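My headphones and the battery that I may not change

In February my headphones, the Vitton ones which I bought when I moved to Plotolley, began to switch off after 2 hours. When they were new they played for a whole working day. I thought it is only the battery, and a battery is a cheap thing.

I wrote to the shop, Zirnik, and asked for the price of a new one. The answer came the same evening. They can change it, but the part must be "paired" with the headphones by the maker's own program, and the whole service costs 193. For 771 I could have the newer model, they added, very politely.

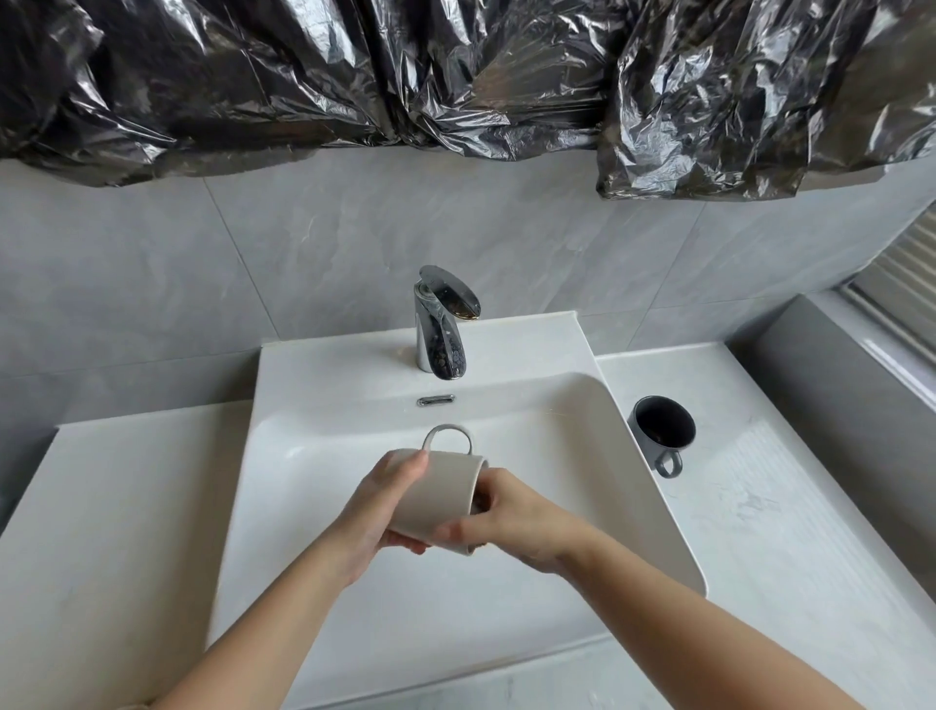
A beige mug over the bathroom basin.

My colleague Darnell Nguyen-Tran repairs old radios, so he opened the left side for me at his kitchen table. The battery is held by two screws and one small plug. He put in a fresh one of the same size and the headphones started, but now a red light blinks and the noise cancelling is off. On a forum I found a thread with 2952 replies about this same red light. I read until one in the morning and did not find a cure.

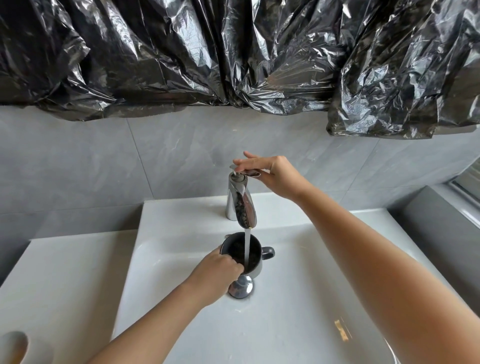 What disturbs me most is that the box says nothing about it. If I had known, I would have taken the Sakamoto pair, which was heavier but has a little door for the battery. For the moment I use mine without noise cancelling, and on the bus I hear everybody's telephone calls. Darnell wants to try one more thing with the old battery's circuit board, and I will write here how it went.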